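# Horneck kitchen: working group minutes, 2023-10-07

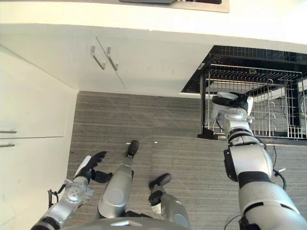
Present: Ebere Igwe (chair), Maritza Giraldo, Hoi-yan Liu (minutes). Apologies: Rahel Hofstetter.

**1. Previous minutes**

September minutes agreed. Item 4 carried forward.

**2. Dishwasher**

- Door opens beside the white base cabinets. With the rack pulled out, access to the cabinet next to it is reduced. No change to layout proposed.
- Bowls and cups to go on the rack facing down. Plates between the tines.
- Short cycle is 35 minutes. MG asked that it be used for light loads only.
- Filter to be cleaned every 2 weeks. **Action: HL**

**3. Cabinets**

- Bar handles to be checked for loose screws. **Action: MG**
- Everyday crockery to move to the lower cabinet nearest the dishwasher. Agreed.
- Drawer labels deferred until the crockery has been moved.

**4. Floor**

- Grey carpet tiles remain in front of the units. EI reported a quote from Flivach of 3000 for vinyl, fitting included. Not approved.
- Crumbs and chips to be picked up at the end of each day. Spare tiles: 5, held in the store.
- Second quote to be requested from Werkano. **Action: EI**

**5. Any other business**

Yetunde Sani asked by email whether the sink area could have a drying mat. Agreed, one mat, to be kept off the sink rim.

Next meeting: date to be circulated by HL.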